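A Morning at the Drillow Open Day

The train to Drernow takes 98 minutes if you catch the one that doesn't stop everywhere. I caught the other one. By the time I had found the right end of the industrial estate the coffee had gone and so had the good lanyards, which left me with a visitor badge on a safety pin and a biscuit of the sort given out at blood donation.

Drillow holds its open day every June. The firm puts together automation for people who make small electrical goods, and once a year it opens the workshop to customers, would-be customers, students and the odd nuisance with a notebook. I was invited because I had complained in print about grippers. Candela Lorente, who runs the test area, had read the complaint and written back to say that I should come and be rude about them in person.

There were 14 of us on the ten o'clock tour. Most were from firms with a production problem they didn't want to describe in front of the others, so the questions had a strangled quality. "Suppose someone had a part," began the man next to me, "that was more or less a cylinder." He would go no further than that all morning.

The talk

We began with slides. I won't reproduce them. The useful bit was a table comparing two sets of fingers, called Khalaf and Trokel after whoever drew them first. Khalaf fingers are long, thin and stiff. Trokel fingers are shorter and have some give in them, and cost more, and wear out. Drillow had spent 21 days running both on the same jobs with the same arms and the same controller settings, and promised us the figures without varnish.

The figures without varnish came to this. On picking up loose parts from a flat surface, Trokel won easily. On getting into narrow gaps, Khalaf won. On anything involving cable, both were dreadful, and Candela said so in the tone of someone who has picked a lot of cable up off the floor.

She was just as frank about cameras. The team had tried one above the table, one off to the side and one where a head would be if the robot had a head, and each was excellent until an arm got in front of it. With two arms working on one small object, that is a good part of the time. The answer so far is to use more than one camera and argue about which to believe.

Then we were let through to the test area, told to stay behind the yellow tape, and told again.

The job they had chosen for the two-armed table was a control box, the kind with a row of coloured push buttons on it. I had expected something with more swagger. On the way in I had passed a poster of an arm holding an egg. But a button box is what Drillow's customers make by the thousand, and it turns out to be full of small unkindnesses: the housing slides away if you press it from one side, the buttons are round and want to roll, and there is very little room for two grippers to be polite to each other. 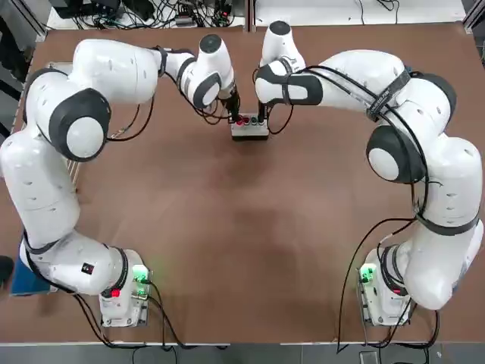 Two arms, one box

I stood and watched for a good deal longer than the tour allowed. The arms are handsome things, white and glossy, with green lights at the base that make them look calmer than they have any right to be. Their cables hang off them in loops. Every brochure I have ever been sent shows arms without cables, and I had begun to think it was only the ones I met that had them.

Candela's view is that people shop for arms when they should be shopping for fingers. The arm gets you to the right place, and after that it is all down to the last few centimetres. She has customers who will spend a month choosing between two arms that differ by a hair, then bolt on whatever gripper came in the box. She said this looking straight at the cylinder man, who wrote it down.

My own complaint, the one that got me invited, was that grippers are always tested one at a time. A single gripper on a single part, in good light, will flatter anybody. Put two of them at either end of something small and you find out how bulky the wrists are,
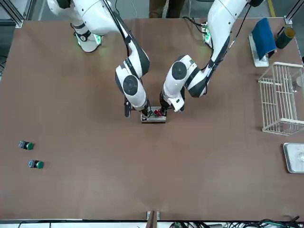
how much of the view they block, and whether the person who planned the movements had ever tried to thread a needle with someone else holding the needle. I put this to Candela rather pompously. She said yes, that was why they had built the table, and would I mind moving my bag off the tape.

Somebody asked about speed. The target for the whole button job is 28 seconds, and they are not there yet. She wouldn't say how far off, beyond remarking that a bored teenager would still beat it, though the teenager would want Saturdays. Somebody else asked if the two sets of fingers could be mixed, a Khalaf on one arm and a Trokel on the other. They have tried it. The controller doesn't mind at all, but the people setting it up do, as every adjustment has to be thought about twice and one of the two thoughts is usually wrong.

Hands on

After that came the part I had really travelled for. At a bench near the door you could work each gripper yourself with a hand control and a tray of spare parts. I was bad with both. With the Khalaf I could get at a button but pushed it away as often as I closed on it. With the Trokel I picked one up at the second go and was so pleased that I let go of it over the side of the bench. The student after me did the whole tray while talking to her friend.

If you go next year, get on the early tour and wear shoes you can stand in. Parking is at the back, past the tyre place. Lunch was a cheese roll, and the fast train home leaves at ten past two.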